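Veerle Van Damme
2023-09-06

Thread on repacking a small poker case. It covers the foam, the channels, the cards and the cloth underneath. Applies to most hard cases with aluminum edging and a foam-lined lid.

Veerle Van Damme
Starting weight of mine, packed, lid latched: 3,592 grams on a kitchen scale. Write yours down before taking anything out. It is the quickest check afterward that everything went back in. A missing chip will show up if your scale reads to the gram. A missing card will not, so count the deck.

Veerle Van Damme
The case is a Kirkham, bought secondhand in Premholm in January. Black panels, aluminum edges, silver handle. Egg-crate foam in the lid, rigid insert in the base. The latches are the weak part on these. Both of mine had play in them and I have replaced one so far.

Veerle Van Damme
Work on a table with a cloth on it. Chips slide on bare wood and they roll a long way on tile. A flat-woven tablecloth is enough. Felt is better for play and worse for sorting, as it holds lint and the lint goes into the channels with the chips.

Veerle Van Damme
Mine is a Plarau, white, with a gray fern and flower print and tan dots. The pattern is a nuisance for finding gray chips. Otherwise it does the job. If you have a plain one, use the plain one.

Veerle Van Damme
Set the case at the back of the table with the lid standing open and the channels facing you. Leave the front half of the cloth free for sorting. If the lid drops on its own, the hinge stay is bent. Straighten it with flat pliers, in small steps, and test after each.

Veerle Van Damme
Chips out, one color at a time. Stack them on the cloth in tens. Tens are easy to compare by height and they don't topple when someone leans on the table.

Veerle Van Damme
Check each ten against a known good ten. If one stack stands higher, there is either an eleventh chip or a chip from another set in it. I found 6 strays in mine. Same diameter, slightly thicker, and they were the reason the lid had never closed flat.

Veerle Van Damme
Cleaning: lukewarm water, one drop of dish soap, soft toothbrush on the edge only. Keep water off the center if there is a paper inlay. Dry on a towel, standing on edge, overnight. Chips stacked damp stick together and the inlay lifts when you pull them apart.

Veerle Van Damme
Composite chips with a molded face can be washed whole. Clay cannot. If you don't know which you have, wipe one with a damp cloth and look for color on the cloth.

Veerle Van Damme
Insert: tip the base over a sink and tap it. Vacuum with the narrow nozzle. The grooves collect a gray dust that is mostly worn chip. A dry paintbrush gets the rest.

Veerle Van Damme
Foam: look at the peaks. Good egg-crate foam springs back when you press it with a thumb. Old foam keeps the dent, and then it sheds crumbs onto the chips. If it sheds, replace the sheet. Patching leaves a step, and the step presses on one column and leaves the next one loose.

Veerle Van Damme
Smits sells egg-crate foam by the sheet and will cut to size at the counter. Measure the inside of the lid at the rim and again at the bottom. On this case the bottom is narrower. I cut the first sheet to the rim size and it bowed in the middle.

Veerle Van Damme
Adhesive: double-sided tape at the four corners and one strip across the center. Spray glue soaks into the foam and sets hard. It also makes the next replacement a scraping job. I spent an evening on the previous owner's.

Veerle Van Damme
Channels: mine hold 50 to a column with clearance for one more. Do not use the clearance. A full column with no slack has to be pried out with a fingernail, and the end chip gets chewed.

Veerle Van Damme
One color per column. Order is a matter of taste. I keep green, gray, red and brown in the columns. Yellow and blue I have only a few of, so those ride loose on top. They rattle in transport. A rubber band is a bad fix, it marks the edges in warm weather.

Veerle Van Damme
Cards: keep them in a box or banded with paper. A loose deck under a foam lid picks up a curve from the foam peaks. Blue backs, in my case. I keep one deck in and the other in a drawer. Two decks fit only if you leave out a column.

Veerle Van Damme
Someone always asks about silica gel. One sachet, taped inside the lid, away from the cards. Change it when you remember. I have not seen any difference, but I also have not had mildew.

Veerle Van Damme
Spare chips: clear plastic bag, label inside facing out. Do not keep them in the case. Mine are in a box with the big set, 607 chips at last count, which should be 600 and has been wrong for as long as I have owned it.

Veerle Van Damme
While the chips are out, keep food and anything sticky on its own tray. A plastic one with a rim is fine. Lemon juice takes the shine off molded faces. I tested this on one of the strays, ten minutes under half a lemon, and the patch is still dull.

Veerle Van Damme
Repacking order: columns first, left to right. Then the deck. Then loose chips on top. Lower the lid by hand and feel for resistance before it meets the base. If it pushes back early, something on top is too high. Move it and try again. Do not press it shut, the latches on these will take the load for a month and then let go.

Veerle Van Damme
Carry test: close it, pick it up by the handle, walk the length of the hallway, set it down flat, open it. Columns should be where you left them. If one has leaned over, it is short by two or three chips, or the foam above it is flat.

Veerle Van Damme
A short column can be padded with a disk of cork cut to chip diameter. Put it at the handle end. I used a wine cork slice first and it crumbled. Sheet cork holds up.

Veerle Van Damme
Reply to several people at once: no, I don't think it is worth fitting a lock. The panels are thin and the hinge pins pull out with pliers. If you need the set secure, put the case in something with a lock.

Veerle Van Damme
Layout before closing: case to the back with the lid up, columns in, cards in, yellow and blue on top, food on the pink tray and clear of the chips. 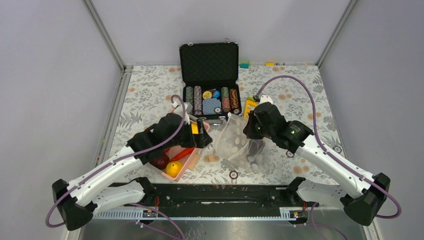 Veerle Van Damme
Next is the second latch. The replacement from Smits has the same hole spacing but a longer tongue, so the catch plate has to move down. I'll add the drill size here once I have done it.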